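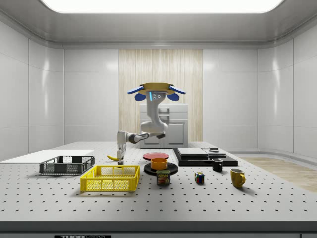 Brekudow cemetery and the old remand prison: report on our May visit

The bus from Vononstead dropped us at the lower gate shortly before ten. We were a group of 20, most of us from the local history circle, plus a few relatives of people buried on the north side. Annelore Haberkorn met us at the gate and handed out copies of the site plan.

The cemetery at Brekudow was opened for the town's poor and was later used by the remand prison across the road. Prisoners who died in custody were buried in the north section, usually early in the morning and without a notice in the newspaper. The register lists 451 burials in that section. Many of the entries give a number and a date and leave the name column blank.

The north section

We started here because the ground is still soft after the spring rain and the mowers were due at eleven. The rows run east to west, and the older ones have sunk at the far end. Until a few years ago most of the graves had no marker at all. The first stone was put up by the family of Emil, a typesetter who was arrested during the dock strike and died in his cell nine days later. His nephew had asked for a single headstone. The town offered a larger monument for him alone, and the family turned it down. They wanted every grave in the row marked in the same way.

That became the rule for the whole section. The stones are low, gray and all one height, with a name where there is one and the register number where there isn't. Heitmann, the masons' yard in Vononstead, cuts them in batches over the winter. Three rows are finished and the fourth is under way. The path between them has been widened so that a wheelchair can get through, though the last stretch is still gravel and was hard going for two of our members.

Frauke Lindemann read out the names in the second row. It took longer than expected, and the mowers waited.

The register

The original register is kept in the chapel, in a flat case with a cloth over it. Henrik Pfeiffer has been comparing it with the prison's own intake books and with letters that families have sent in. He showed us a page where the same man appears under two spellings, once as a baker and once as a laborer. He asked that anyone with family papers from the period send copies, including envelopes, as the postmarks have helped him settle several dates.

We asked about the official causes of death. The intake books mostly say "heart failure" or give nothing. Henrik does not think the infirmary records survived, but a box of receipts from the prison doctor was found at the Condiner archive last year and has not been gone through yet.
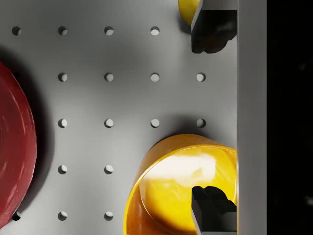

The prison building

After lunch we crossed the road. The remand prison closed decades ago and the front half is now offices. The rear wing has been left alone, and groups are let in by arrangement. Timo Kröger unlocked it for us and asked us to stay off the upper gallery, where the floor is being tested.

The cells on the ground floor are narrow, with a high window and a hatch in the door. In cell 14 there is writing scratched into the plaster behind the door -- a list of first names and what looks like a line from a song. It has been covered with a clear sheet. The next cell was used for storage and still has paint cans in it.

The interrogation room is at the end of the corridor. There is no display in it yet. The plan is to put up a short text in large type and leave the rest bare. Hauke Kleinschmidt, whose grandfather was held in this wing, thought a chair should go back in. Others in the group disagreed, and the discussion carried on outside in the yard.

Practical notes

The cemetery is open every day until dusk. The prison wing can be seen by appointment only, for groups of up to 25. Allow 2 hours for both. There is a restroom at the chapel but none in the prison. Bring a flashlight, as the corridor lights were off when we were there. The last bus back to Vononstead leaves from the upper gate at 4:40, and the walk up from the prison takes ten minutes.

Copies of the site plan and Henrik's address for family papers are at the circle's desk in the library.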